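Subject: Re: [arm-kits] Kavonora kit - worth it for a first arm?
From: Vichien Chuensuk
To: arm-kits list

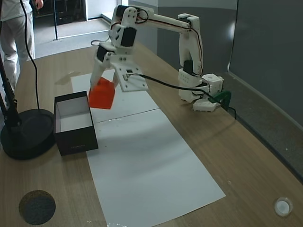 1. What you get and how the build went

Hi Ikechukwu, and hi everyone else who wrote to me off list asking the same thing (please ask on the list, it saves me typing!). I've had the Kavonora on the bench since March, so I've got opinions now. Your message first, so people can follow along:

> On the list, Ikechukwu Nwosu wrote:
>
> Hi all, I'm looking at the Kavonora arm kit from Grullent for our
> after-school group. We have an old Indedex arm that mostly sits on
> a shelf and I would like something the kids can take apart and
> print spares for. My questions:
>
> - Is the build doable in a weekend for someone who can solder
> badly but follow instructions?
> - Is the gripper any good? The product page is all glamour shots.
> - Do you need the Onyeka software or can you get by without it?
> - What breaks?
>
> I'd also like to hear how it does at plain old pick and place, since
> that's 90 percent of what we'd do with it. Thanks, Ikechukwu

OK, so, the build. I got the version with the parts already printed, all in white. You can also get the files and print your own, and if you have a decent printer and some patience I'd go that way, especially with kids who'll want to see where the parts come from. Mine had a bit of stringing inside the screw holes and I spent an evening cleaning them out with a hand drill. Nothing awful, but I did grumble.

You don't need to solder anything. The servos daisy-chain with little plugs, and the only fiddly thing is setting the ID on each one before it goes in. DO THAT FIRST. Label them with tape. I mixed up 2 of mine and had to take the forearm back apart, and getting a servo out once it's seated is a lot less fun than putting it in. The manual does say this, on page 20, by which time you've already built most of the arm.

A weekend is fair. I took longer, but I kept stopping for meals and the dog.

2. The gripper

I like it a lot more than I expected to. It's one shaped finger against a flat plate, and at first I thought the plate looked like they'd run out of ideas. For blocks and boxes it's great, though. The flat side gives you something to line up with, so if you come in a little crooked the block tends to square itself up when the finger closes. The plate also has a bunch of small screw holes in it, so you can bolt on your own pads or a hook or whatever the kids dream up.

Smooth stuff is where it gets annoying. My test cubes are the shiny see-through kind and bare plastic doesn't have much bite on them. A strip of thin rubber on each side sorted it out on the bench at work. I'd leave it bare for the first few sessions with your group, because figuring out why things slip is a pretty good lesson all by itself.

Don't crank up the closing force to fix slipping. I did, and the servo got hot enough that it shut itself off and then the arm sulked until I power cycled it.

3. Pick and place

My standard job is cube into box. I've got a small black box with a white inside and I put it down on a long strip of paper so I can mark where it goes and get it back to the same place after I bump it (I bump it a lot). If you do nothing else I tell you, do the paper trick. Half of what people call bad repeatability is the box having wandered off a little between runs.

When everything's in its place, the arm is nicely boring. I ran 20 drops in a row as a check and all of them went in. Then I turned the box a bit and moved the cube to the far side of its reach, and it missed 5 out of the next 20. Most of those were the arm sagging when it was stretched way out, so the cube clipped the rim on the way over. Adding a waypoint higher up before the drop helped. So keep the box on the near side if you can, and lift first, then go across, then down. Kids always want to go diagonal!

It's not fast. If your group is expecting those videos of factory arms whipping around, maybe warn them.

4. Clamp it down. Really.

The base is light and there isn't much weight down there to fight the forearm when it swings out. Mine came with no clamp at all, which I think is a bit cheeky of Grullent. Any woodworking clamp does the job as long as your table has an edge to grab. Check where your cable runs before you tighten. The one from my gripper goes back across the table to the base, and I've managed to pinch it once already. Leave some slack for the wrist too, or it'll tug right when the arm bends down to let go.

The wires along the links are just sitting out in the open, thin black and red ones. For a bench toy I don't mind. For a room full of twelve-year-olds I'd put some spiral wrap on there.

5. Software

You can get by without Onyeka. There's a plain serial protocol and it's documented well enough that I had the thing waving at me in an afternoon. But for your group I'd use it. You move the arm by hand, hit record, move it again, hit record, and it plays the whole thing back. That's all the kids will want on day one. The free tier lets you store up to 2000 poses, and I haven't come anywhere near filling it.

Two gripes. It forgets the home position if you unplug before closing the window, and the speed slider goes from "glacier" to "yikes" with very little in between. I leave mine one notch up from glacier.

6. What breaks

So far, one finger (my fault, I drove it into the table) and one servo horn (also my fault, see above about taking the forearm apart). The finger I reprinted myself from their files and it fit fine. The horn I ordered, and it took two weeks to show up, so buy a couple of spares along with the kit and save yourself the wait. The support person who answered me was nice about it and didn't make me send photos of anything.

Compared to your old Indedex - I used one years ago, and it was stiffer and quieter, no question. But when something went on that one you mailed the whole arm back. With the Kavonora you get out a screwdriver. For a club I'd take the screwdriver every time.

Would I buy it again? Yep. I'd get the files-only kit, print it in some color that doesn't show fingerprints, and put the money I saved into spare servos.

If you do end up ordering, write me before you start on the shoulder. There's a step in there where the drawing is mirrored from how the parts really go, and I've got a marked-up copy of that page I can send you. Same goes for anyone else on the list.

Cheers,
Vichien

P.S. Does anybody have a pose file for stacking? I can get two cubes up, and then on the third one the finger knocks the whole pile over on its way out. I've tried opening slower and it didn't help much.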